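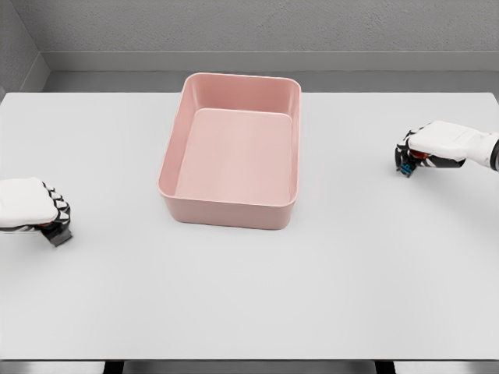

The Lultonside tabletop in simulation, with the pink bin between the robot's two hands.

News > Releases > Safety > Lultonside two-button fault

Floltier finds and fixes a two-button fault in its Lultonside simulation, and shares the full test set

RURNSTEAD, 30 November 2023 - Floltier today published a safety notice and a software fix for Lultonside, its simulation package for two-handed robots. The fault affected the two-button hold task, in which a robot must keep both hands on a pair of push buttons for as long as a work cycle runs. Under certain conditions the software went on treating both buttons as held after one hand had lifted away.

The fault was found in simulation. No physical robot was running the affected version, and there were no injuries and no damage to equipment. We are still treating it as a safety matter. Customers use Lultonside to decide whether a robot's behavior is ready to move to a real workstation, and a hold task that passes when it should stop is a serious thing to get wrong.

We are also really pleased with how it came to light. The first report came from our partner lab in Assunção, where a test engineer noticed that a cycle timer kept counting during a run that should have ended. The lab sent us the complete log the same afternoon, and our team in Rurnstead had the fault repeating on its own machines by the next morning. It was a great piece of careful work, and we want to say so publicly.

What went wrong

Lultonside checks each button in two ways. It looks at how far the cap has moved, and it looks at whether the hand is in contact with it. To smooth out tiny flickers in contact, the software holds on to the last good reading for a very short time before it accepts a change.

In version 4 that waiting period was shared between the two buttons. Each new contact reading on one side reset the clock for both. If one hand stayed down and kept producing fresh readings, the clock for the other button might never run out, and a release on that side could be missed for up to 9 seconds. When both hands lifted together, the task ended as it should, and that is why our routine checks did not catch it. Those checks always lifted both hands at once.
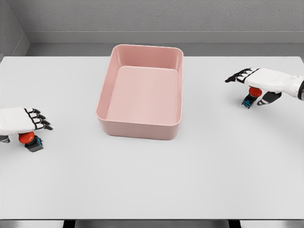

The hold task: one red push button under each hand, on either side of the bin.

The layout of the task made the fault easier to trigger. One button sits closer to the front of the table than the other, so the two arms reach different distances and seldom leave their buttons at quite the same moment. In a repeat of the Assunção tests, 21 of 32 staggered releases were recorded late. Every one of those runs had been marked as a pass.

What has changed

The fix gives each button its own clock and its own contact history. A release on either side now ends the cycle right away, whatever the other hand is doing. We have also shortened the smoothing period and made its value visible in the run log, something several customers had asked for before any of this happened.

The test set is much better too - left hand first, right hand first, slow lifts, partial lifts, and a hand that slides off the cap sideways. The updated software has gone through all of these without a late release. The sideways slide was suggested by the Assunção lab, and it is now our favorite test of the lot! It exposed a second, smaller problem in how cap movement was rounded, and the fix for that is included in the same update.

What customers should do

Anyone using version 4 should install the update before running the hold task again. Results from the task that were recorded on version 4 should not be used to approve a move to hardware, and those runs should be repeated. Saved layouts, including the bin and button positions, will open in the new version without changes. Pick and place tasks that do not use the buttons are not affected.

Lultonside is a planning and practice tool. It does not replace the emergency stop, guarding or safety controller on a real workstation, and a pass in simulation should always be followed by a supervised check on the actual equipment.

The full fault report, the logs from Assunção and the new test set are free to download from the Lultonside support page, with no account needed. We hope other teams working on two-handed tasks will try the tests against their own software and tell us what they find. An open online session on the fault and the new tests will be held in December, and registered users will get the details by email.

About Floltier

Floltier develops simulation software for two-handed robots and is based in Rurnstead. Press and safety questions can be sent through the contact form on the support page.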